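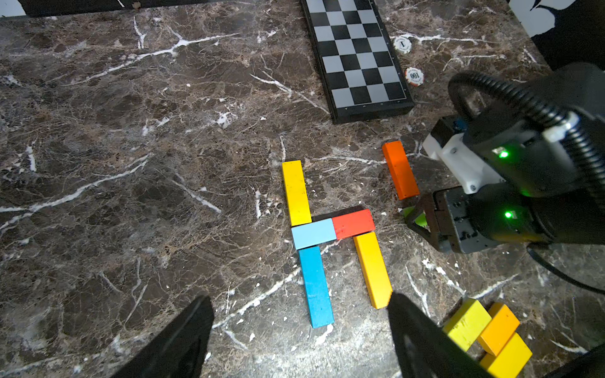
報道関係各位
2018/3/20
Emavix

使い込んだ積み木はどこまで使えるか、塗装木製ブロック「Uketstead」の貸出調査結果と再塗装受付の開始について
「知育効果」の表示は全商品から取り下げ

木製玩具の製造販売を行うEmavixは、塗装木製ブロック「Uketstead」を一般家庭に貸し出し、返却された品の傷み方を調べた結果をまとめました。あわせて、5月より使用済みブロックの再塗装受付を始めます。また、これまで当社のカタログや箱に記載してきた「知育効果」「集中力を育てる」などの文言を、次回の印刷分からすべて削除します。

調査に協力いただいたのは253世帯です。貸出期間は60日間とし、返却された2,967本のブロックを一本ずつ目視で確認しました。結果には当社にとって都合のよいものも悪いものもあり、どちらも以下に記載します。

■ 調査の背景

積み木の広告には、確かめようのない言葉が多く使われています。当社も例外ではありませんでした。前回のカタログを読み返すと、「遊ぶほどに味わいが増す」「一生もの」「天才の脳を育む」という三つの表現が同じ見開きに並んでいました。根拠となる資料を社内で探しましたが、見つかったのは別の広告の切り抜きだけでした。

「味わいが増す」とは、要するに塗装が欠けるということではないか。この疑問を最初に社内会議で口にしたのは、製品担当のRostyslav Tkachenkoです。会議は長引き、その日のうちに結論は出ませんでしたが、少なくとも実際に使われたブロックを集めて見るべきだという点では意見が一致しました。

調査の設計は、当社の直営工房があるVarnhamの製品試験室で行いました。外部の目を入れるため、集計と判定基準の作成はデザイン事務所のMelnykに委託しています。ただし費用は当社が負担しており、完全に独立した調査とは言えません。結果をお読みになる際は、この点を割り引いてお考えください。

■ 調査した製品

Uketsteadは、細長い直方体のブロックを組み合わせて遊ぶ塗装木製玩具です。色は黄、青、水色、赤、橙、黄緑の六色で、説明書に見本の形は載せていません。三角屋根や円柱などの部品も含まれず、店頭では「地味」「何を作ればいいのか分からない」というご意見をたびたびいただきます。そのとおりだと思います。

貸出にあたり、家庭には次の三点だけをお願いしました。

・遊び方は自由。大人が使っても構わない
・洗わない。汚れた場合は固く絞った布で拭く
・傷がついても直さず、そのまま返す

使用する場所も指定していません。アンケートには、居間の床、畳、食卓、石の天板のカウンター、ベランダ、車の後部座席などの回答がありました。浴室という回答もあり、こちらは上記の二点目に反すると考えられますが、返却品は集計に含めています。

■ 結果1 傷は角に集まる

塗装の欠けは、面の中央よりも角と稜線に多く見られました。これは落下や、ブロックどうしがぶつかったことによるものと推測しています。推測と書いたのは、落ちた瞬間を記録していないためです。アンケートに「落としていない」と記入された家庭の返却品にも、角の欠けはありました。

擦り傷は広い面にも出ます。とくに石やタイルなど硬い面で遊んだと答えた家庭の品では、底面に細かい線状の傷が目立つという所見が、Melnykの判定担当から出されました。一方、同じブロックが別の場所でも使われていたことがアンケートの自由記述から分かっており、天板の材質だけを原因とすることはできません。

当社はこれまで「欠けにくい特殊塗装」と説明してきました。特殊という言葉に実体がなかったことを認めます。使っているのは一般的な玩具用の塗料です。今後の表記は「塗装木製」とします。

■ 結果2 黄色は汚れが目立つ、青は欠けが目立つ

返却品を色ごとに並べたところ、試験室の全員が黄色のブロックを「いちばん傷んでいる」と答えました。ところが一本ずつ判定基準に当てはめると、欠けの程度は色によって大きく変わりませんでした。明るい黄色では黒ずみが、濃い青では下地の木の色が、それぞれ目に入りやすいだけだったようです。

この結果を受けて、営業部からは「汚れの目立たない新色を追加したい」という提案がありました。見送りました。目立たない汚れも汚れであり、拭く機会が減るおそれがあります。

水色と青の区別については、別の指摘をいただいています。夕方の室内では二色が似て見える、片付けのときに混ざる、という内容です。混ざって困る遊び方を当社では想定していませんが、色分けで片付けを教えている家庭には不便でしょう。新しいロットで水色をわずかに白く寄せる試作を進めています。改善になるかどうかは、現時点では分かりません。

■ 結果3 高く積む人は少ない

最も意外だったのは遊び方の回答です。当社の箱の写真には長年、高く積み上げた塔が使われてきました。しかし自由記述で多かったのは、机や床の上に寝かせて並べる遊びでした。

文字の形に並べる、という回答もまとまって見られました。直方体しかないUketsteadでは、直線でできた文字が作りやすく、アルファベットならHやE、L、T、片仮名ならエやコがよく挙がっています。Hは縦の二本をそれぞれ二つのブロックでつなぎ、横棒を渡すだけで読める形になります。途中が一本足りなくても、たいていはHに見えるそうです。反対にSやOは不評で、「角ばっていて読めない」「数字の5と区別がつかない」との声がありました。平仮名に挑戦した家庭もありますが、成功したという報告は届いていません。

斜めに立てかける、端で立たせるといった使い方もありました。並べた形の横に一本だけ傾けて置き、「これは木」「これは門番」と名前をつける子どもがいるとのことです。門番が何を守っているのかは、保護者の方にも不明でした。

文字を並べる遊びが読み書きの習得に役立つかどうかについて、当社は何も主張しません。今回の調査では測っていませんし、60日間で測れるものとも考えていません。「並べて文字が読めた」という喜びの声は多数いただきましたが、もともと読める年齢のお子さまからの報告がほとんどでした。

■ 結果4 なくなるブロックがある

返却されなかったブロックもあります。紛失についての記入欄には「ソファの下を探したがない」「犬」「祖父母の家」などの記載がありました。犬とだけ書かれた回答が複数あり、詳細を問い合わせましたが、ブロックの状態を示す返答は得られていません。

小さな部品ほどなくなりやすいと予想していましたが、長いブロックの紛失も報告されています。長いものは定規や棚のつっかえ、扉の押さえなどに転用され、そのまま家の備品になる例があるようです。丈夫さの証拠として宣伝に使う案も出たものの、扉の押さえとしての強度は試験しておらず、却下しました。

■ 再塗装受付について

調査結果を踏まえ、5月よりUketsteadの再塗装を受け付けます。初回の受付は150セット分とし、上限に達した時点で締め切ります。Varnhamの工房で古い塗膜を落とし、角を軽く研いだうえで塗り直します。

先にお断りしておきたいことがあります。

研いだ分だけブロックは小さくなります。差はわずかですが、新品と並べると高さがそろいません。水平に橋を渡す遊びでは、がたつくことがあります。

深いへこみは消えません。木を埋める補修は行わず、へこみの上から塗ります。

色は元の色に近づけますが、完全には一致しません。製造時期の異なるブロックを混ぜてお送りいただいた場合も、同じ塗料で塗ります。

割れのあるもの、かじられて形の変わったものはお受けできません。該当するブロックは塗装せずに返送します。

再塗装は環境に優しい取り組みだと紹介したいところですが、往復の輸送と乾燥設備の運転を含めた比較は済んでいません。少しの欠けであれば、塗り直さずに使い続けるほうが手間も費用もかからないはずです。塗膜が浮いて剥がれている、木のささくれが出ているといった場合にご検討ください。

■ 表示の見直しについて

次回印刷分から、カタログ、箱、店頭の掲示物について以下の変更を行います。

・「知育」「脳」「集中力」「天才」の語を削除
・「一生もの」を削除
・「遊ぶほどに味わいが増す」を「使うと角の塗装が欠けます」に変更
・塔の写真を、寝かせて並べた写真に差し替え
・使用後のブロックの写真を、新品の写真と同じ大きさで掲載

取引先の小売店からは、売上への影響を心配する声が届いています。当社も心配しています。とりわけ「使うと角の塗装が欠けます」という一文は、箱の正面に入れるか側面に入れるかで意見が割れ、最終的に正面と決まりました。文字の大きさについてはまだ協議中です。

■ 担当者のコメント

Emavix 製品担当 Rostyslav Tkachenko
「調査を始める前は、もっとひどい状態で戻ってくると思っていました。箱を開けてみると、傷はあるが遊べる、というものが大半です。ただ、これをもって耐久性が証明されたとは言えません。60日は積み木にとって短い期間です。兄弟で何年も使い、物置に入れ、また出してくるような使われ方は、今回まったく見ていません。次に調べるならそこですが、予算がつくかどうかは別の話です」

Melnyk 判定担当 Rogério Cavalcanti
「判定基準を作るのに苦労しました。擦れと欠けの境目は、人によって違います。最初は同じブロックを別の日に見て、違う点をつけたことさえありました。途中で基準を作り直し、最初の分からすべて見直しています。それでも判定のばらつきは残っています。数字を小数点以下まで出してほしいという依頼がありましたが、意味がないのでお断りしました。個人的には、少し欠けた赤がいちばん好きな色です。これは調査結果に含めないでください」

■ 本調査の限界

貸出先は当社の顧客名簿から募集しました。もともと木の玩具に好意的な家庭に偏っていると考えられます。年齢構成の調整は行っていません。アンケートは任意回答で、白紙の項目もあります。

また、調査品は新品の状態で貸し出しましたが、出荷前の微細な傷の有無を一本ごとに記録していませんでした。返却品に見られた擦れのうち、一部は貸出前からあった可能性を否定できません。次回の調査では、貸出前の記録を必ず残します。

他社製品との比較は行っていません。本資料をもとに、Uketsteadが他の積み木より丈夫である、または弱いと紹介することはお控えください。

■ 日常の手入れについて

調査中に寄せられた質問のうち、多かったものへの回答をまとめます。

汚れは固く絞った布で拭き、風通しのよい日陰で乾かしてください。水に浸けると木が膨らみ、塗膜が浮く原因になります。アルコールを含む除菌シートは、塗装のつやを曇らせることがあります。

石やガラスの天板で遊ぶときは、布を一枚敷くと音が小さくなります。天板側に傷がつくかどうかについては、天板の種類が多すぎるためお答えできません。大切な天板であれば、床で遊ぶことをおすすめします。

ささくれが出たブロックは、目の細かい紙やすりで軽くこすってください。やすりをかけた部分は塗装がなくなります。市販の塗料で塗り直すことはおすすめしていません。

保管箱に決まりはありません。付属の箱にきれいに収めるには順番があり、多くの家庭が途中で諦めたと回答しています。布袋や空き箱で十分です。付属の箱は次のロットから一回り大きくします。

■ 報道関係の皆様へ

返却品の一部は、Varnhamの工房で5月末までご覧いただけます。手に取っていただいて構いません。傷の写真の提供も可能ですが、傷の少ない品だけを選んだ写真のご依頼には対応いたしかねます。

判定基準の全文と、アンケートの集計表はご請求に応じてお送りします。自由記述については、掲載の同意をいただいた回答のみの提供となります。「犬」の回答は同意をいただいています。

本件に関するお問い合わせ
Emavix 広報窓口(Uketstead貸出調査担当)
取材および見学のお申し込みは、希望日と人数を添えてご連絡ください。再塗装のお申し込みは、受付開始後に販売店の店頭で承ります。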